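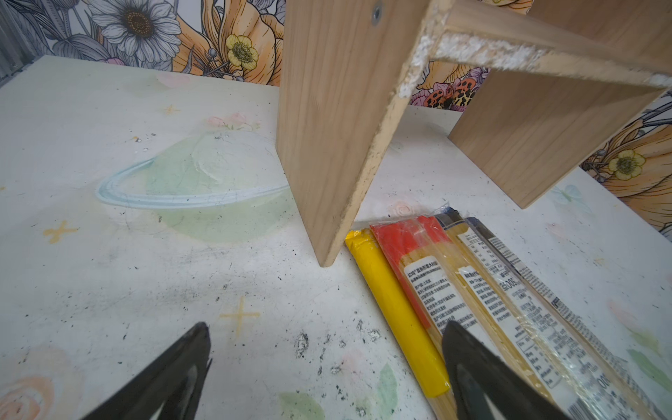

Miroslava Vasylenko reckons I've gone soft, and wrote after my last post to say that anyone who needs 21 days to get used to waking early was never a morning person to begin with. Fair enough, Miroslava! But I've kept at it, and I'm rather fond of five o'clock now.

It's the quiet I like. The kettle goes on, the magpies start up, and I sit on the back step in my dressing gown with the neighbour's cat (she isn't meant to be over here, but we have an understanding). I used to lie in bed until 7 with the radio going and get up cross.

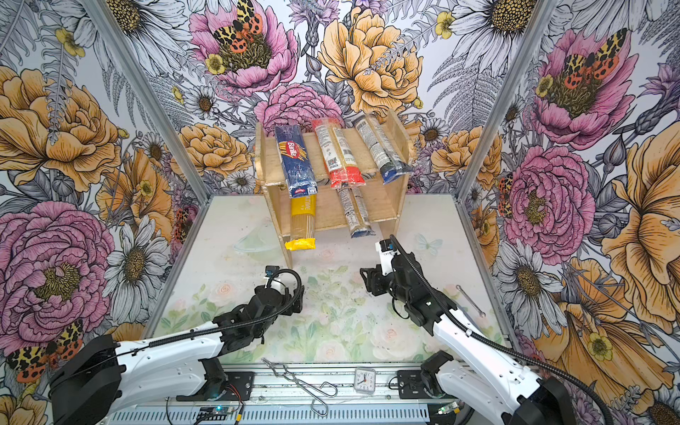

The hard part is the evenings. I'm no use to anyone after nine, and I nodded off at Hsin-yi's birthday dinner, somewhere between the dumplings and the cake. She was lovely about it. Her brother took a photo.

I've also had to give up my late cup of tea, which I miss more than I expected – peppermint is a poor substitute, whatever the packet says. 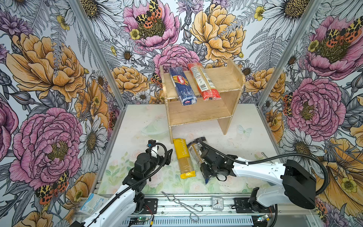
*Plerosholm, March*

A week up here with no clock in the bedroom, and I still woke in the dark every day. On Tuesday I walked down to the jetty and back before anyone else had stirred, and met a man with 3 greyhounds who said good morning as though we'd known each other for years. My favourite colour of the sky is that grey just before the pink.
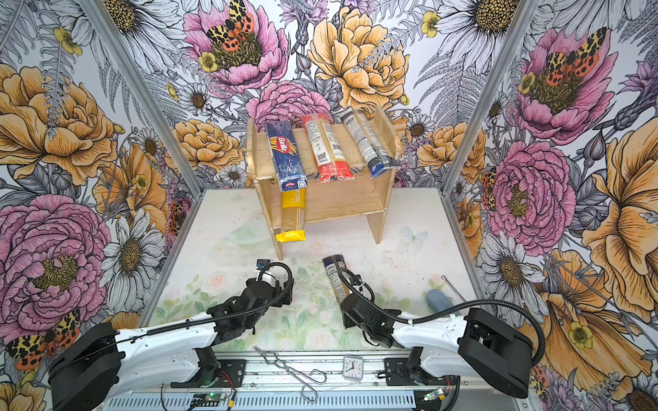 ## What I do with the extra hour

Mostly I write letters. Abimbola got four pages last week, poor thing, and she's already written back asking how the tomatoes are.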